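Usia, the bench arm: build gallery
Posted 26 April 2019

Hello again from the shared workshop in Drunddale! I've been promising a proper page on Usia since before the weather turned, and every time I sat down to write it something on her came loose and I went back downstairs with a hex key instead. So the words below cover the whole winter in one go, and the picture is down at the bottom. If you only came for the gripper, scroll away, I won't be hurt.

For anyone new: Usia is a tabletop robot arm I've been building with Senad Vukčević, on and off, mostly after work. She picks up light things and puts them down someplace else. That's the whole ambition. Senad wanted her to play checkers and we may still get there, but I've learned to stop saying so out loud because then people ask when.

The base and the shoulder

We started in December with a base Senad had left over from an older machine, a thick steel plate with the wrong holes in it. I spent a whole evening plugging and redrilling, and the shoulder bracket still sat crooked by a hair. You couldn't see it by eye. You could sure see it at the far end of the arm, though, where a hair turns into the width of a pencil (ask me how I know). We shimmed it with strips from a soda can and I keep meaning to make something better.

The shoulder motor is geared down with a belt. We tried direct drive first and she drooped like a wet sock every time the power went off, once straight into my coffee. With the belt she sinks slowly and politely, and there's time to get a hand under her.

Elbow trouble

Oh boy, the elbow. Pieter Chauke has the bench across from ours (he restores tube radios and is very patient about noise) and he was the one who noticed she only squealed going up. We had the bearing pressed in at an angle. Getting it out again wrecked the housing, so I redrew that part with a split clamp and a bolt through it, and now the bearing just drops in and you snug it down. If you're making one of these, do the clamp version first and save yourself a housing.

The new elbow is also a little heavier than the old one, so all of the balance numbers changed and I had to redo the counterspring. I had a spring from a screen door closer in the junk drawer. It's still in there. It works great, it just makes a tiny boing at the top of the travel that visitors love.

Raseo, the software part

Raseo is what we call the program that runs her. Emiliano Pacheco wrote the first version over a long holiday break and I've been adding to it and (his words) filling it with furniture. It takes a list of positions, moves through them, and lets me nudge each one with the arrow keys until I like it. As of this week it's 3529 lines long, and I'd bet a good chunk of that is me commenting out things I was scared to delete.

The most useful thing we added all winter was a slow mode. Hold the space bar and everything runs at a crawl, let go and she stops. Before that I tested new moves with my hand hovering over the power strip, which is a lousy way to spend an evening. Emiliano wants a proper emergency stop too, a fat red mushroom button, and he's right, so that's on the list for the next order.

We lost a couple of weeks to a bug where she would go home between every two moves. Pick up, go home. Put down, go home. I looked everywhere for it, rewired the limit switches, blamed the power supply. It was a line I had pasted in twice.

Money, since people ask

The motors came from the surplus bins at Vidmar, over by the tracks, for $80 the lot. Go early if you go, and bring a meter, the labels in those bins are more of a suggestion. Belts and bearings I bought new. I've tried used bearings before and never again. The wire is all scrap from Pieter's side of the room, so Usia has some very handsome old cloth-covered leads inside her shoulder where no one will ever look.

Fingers

The fingers have been the fun part. The first pair were flat aluminum, and they could hold a block of wood all day long but they'd crush anything soft or shoot it across the room. Vlasta Stoyanova, who does costume work upstairs, looked at them for about a second and asked why they weren't squishier. Fair! Her brother Boris Stoyanova lent us a stack of notes from a class he took on soft grippers, and I drew up a set of plastic ones from there, got the angle wrong, drew them again. Version five is what's on her now.

What I learned from the earlier versions: make the mounting screws reachable without taking the wrist apart. Leave more room at the root than you think. Check that left and right are mirror images before you hit go, because I made two lefts and had to wait till the next night to fix it.

Setting up for pick tests

Every pick test goes on the same white table now. I used to set things down wherever there was room, then I'd wonder why Tuesday-me got such different results from me the next evening... well, the thing had been in a different spot! So we mark the spots with tape. It's dumb and cheap and I wish we'd done it from the start. Senad put a ruler against everything the first time and I eyeball it, and we have agreed not to discuss it. 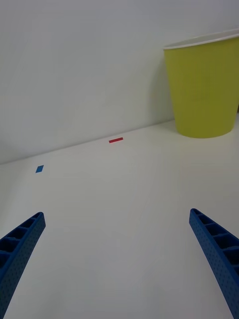
Version five of the fingers went through more redrawing than any other part of Usia, and most of that was me fussing over the spacing of the crosswise ribs. I like how they look from this end, with the open cells running up each one like a ladder and the dots all over the sides. The blue was my pick and I'm keeping it. With the jaws open this wide there's plenty of room to come down over something, and next up is the yellow paper cup over on the right, which is wider at the rim than at the base, so I want to try grabbing it at a few different heights. The red and blue bits of tape off to the left are the kind of marks I mean. Senad wants to go straight to checkers pieces after that. I want to fix the shim in the shoulder first, and I've got the drill this weekend, so I get to choose.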